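Building Your Own Gripper at Home: Notes for Session 2

Bring the printed parts, your patience and a piece of fruit. The fruit is graded on whether it survives.

Last time we finished the Fato handles and learned that a marker cube glued on crooked is still a marker cube, only one that lies to you. If yours leans, pry it off and glue it again before you calibrate. Do not try to fix it in software. Three of you did, and we all had to listen.

Pick-up practice comes first. Close the fingers slowly on the apple, lift, move it over the table and set it down. Clear a square table and leave space to walk around it. Cables go along the floor, where you will step on them. 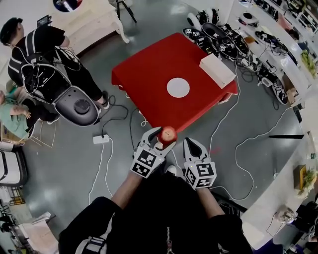
Danura Home Robotics Club, Course Handouts

A red apple by a red table is a fine test for your hands and a mean one for your color threshold. Try it anyway, then switch to the white mat as your target and compare the two logs. The curved fingers should meet on both sides of the fruit. If only one touches, you have built a very expensive stick.

Settings for the Rarna board:
Servo limit: 2,000
Hard stop: 3,000
Log folder: 228

Going past the hard stop strips the gear. Spare gears are in the Matos drawer, and there are fewer of them than there were in December.

Homework: record two clean runs and one bad one. Label the bad one. Last term's were all called "final."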